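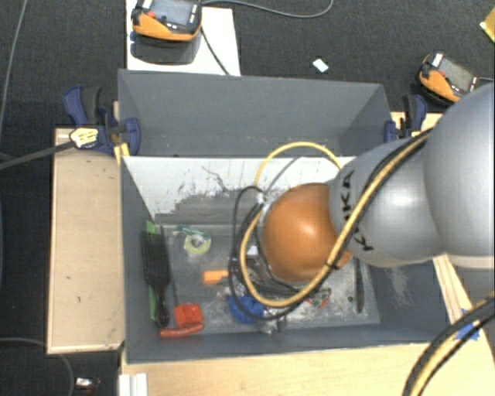
Let the Opening Band Play Its Full Set

Search this site
Enter keywords
Go

Posted April 2020

I miss opening bands more than headliners right now. With every room in Bellport dark, I keep going back over old shows, and the sets I remember best are the ones most people talked through.

The last show I saw was in March. Lerkura headlined a room that holds 900, and Flalum went on first to almost 548 people, going by the door count posted that night. They were booked for forty minutes and got twenty-two. The house lights stayed half up and the vocals were buried under the kick drum. They still played "Mykhailiuk," a slow song that needs seven minutes, and they had to drop two others to fit it in.

Promoters say the crowd pays for the name at the top of the ticket. Fine. But the crowd also pays for the door time printed on it, and a lot of us show up then. Cutting the opener to make up for a late soundcheck takes something from us too.

My fix is simple. Print the set times and stick to them. If the headliner runs late, the headliner plays less. Give the first band a real line check – ten minutes would do – and turn the lights down when they start.

Small bands will come out of this spring with no touring money at all. When the rooms open again, I would like them to get the time they were promised.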